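Bindon GB-2 fluxgate magnetometer, boom version. Page updated June 2018, replaces the old GB-1 sheet. If you still have the GB-1 sheet bookmarked, the connector pinout on it is WRONG for this unit, please don't wire from it.

## What it is

Three-axis fluxgate for small satellites and sounding rockets. Sensor head goes out on the boom, electronics box stays inside the body, one harness between them. Same ring cores as the GB-1, new feedback coils, new digital board. Built by us at Parberg, cores wound by Kiiskinen.

Measures the DC field and slow variations. Not a search coil, won't do your plasma wave work. People keep asking. Lempi Kemppainen is the person to write to if you need both on one boom, she has done the layout before and knows what interferes with what.

## What you get

- Sensor head with mounting foot (three bolts, shims included)
- Electronics box, single board, conformal coated
- Harness, 220 cm standard, other lengths on request
- Ground test cable and breakout
- Calibration file on a USB stick plus a printed copy
- Remove-before-flight cover for the head

Boom is not included. We say boom version because of the harness and the foot, not becuase there's a boom in the crate. The Lostano folding boom fits without an adapter. Anything else, send us the drawing of the end plate first.

## Numbers

| | |
|---|---|
| Axes | 3, orthogonal, misalignment given in cal file |
| Sample rate | 30 per second, can be set lower |
| Head mass | 60 g without foot |
| Electronics box mass | 500 g with lid and connectors |
| Interface | RS-422, redundant pair as an option |
| Supply | unregulated bus, see ICD for limits |

Noise and linearity are per unit and go in the cal file. We used to print typical values here and then got mail when a unit was better or worse than typical. So, ask for the file of the actual serial number before you sign anything. Ronaldo Moura sends them out, usually same day.

## Mounting

Foot has a keyed edge, so the head only goes on one way. Good. But the boom end plate usually doesn't have a key, and we have seen a head flown rotated a quarter turn from what the ground software thought. Recoverable, annoying. Scribe the plate.

Titanium or brass bolts only. Check every one with a hand magnet probe, even new ones out of the bag, even if the bag says nonmagnetic. Same for the washers.

Keep the harness away from the solar array return lines. Twist them if you can talk the power people into it. Torquers need to be off or in a known state during a sample, there is a sync line for that on pin 9 and hardly anyone uses it — please use it.

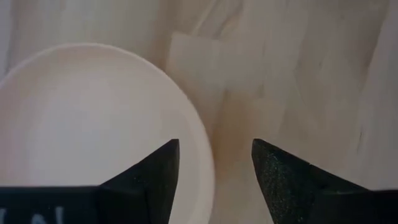
If the sync line really can't be routed, there's a software flag instead. It marks the samples and leaves you to throw the bad ones out on the ground. Works, but you lose data every time the attitude control is busy, and on a small spacecraft that is a lot of the orbit.

Thermal: head has its own sensor, readout is in the housekeeping packet. Put a blanket on it. No heater inside the head, don't add one with untwisted leads.

## Calibration

Done in the coil building before shipping. Offsets, scale factors, angles, all over temperature. Aarne Lahtinen runs it and signs the sheet. Takes a few days per unit and the slot can't be moved easily, so if your schedule slips tell us early.

Recalibration in orbit is on you. We do supply the scalar fitting script, it compares the total field against the model and solves for the nine parameters. Needs a decent spread of attitudes. A spinner gets there fast, a nadir pointer wants a couple of slew manuevers during commissioning. Plan them in, operations never has time for it later.

## Options

- **R** — redundant RS-422 and second oscillator
- **D** — dual head, inner and outer, for booms too short to get clear of the spacecraft field. Two harnesses.
- **G** — ground model, same board, no coating, not for flight. Cheaper. Popular with student groups.
- **S** — spare head, calibrated against the same box

D with R is possible but the box gets taller, ask for the other drawing.

## Changes since GB-1

Pinout (again: don't use the old sheet). Housekeeping packet is longer. Feedback coil resistance is different so old ground boxes will report a fault at power on. The February batch of GB-2 boxes had the lid label upside down, no effect on anything, no recall, just so you don't think the box is.

## Ordering

Quote requests to Oona Nurmi in sales. Tell her: mission type, boom length, bus voltage, which options, need date for the flight unit and for the ground unit if you want one. Export paperwork starts when the order does, and it's slower than the hardware most of the time.

ICD and STEP files on request, no NDA for the ICD. Mass dummy of the head can be borrowed for vibration test, return it please, we're down to the last two.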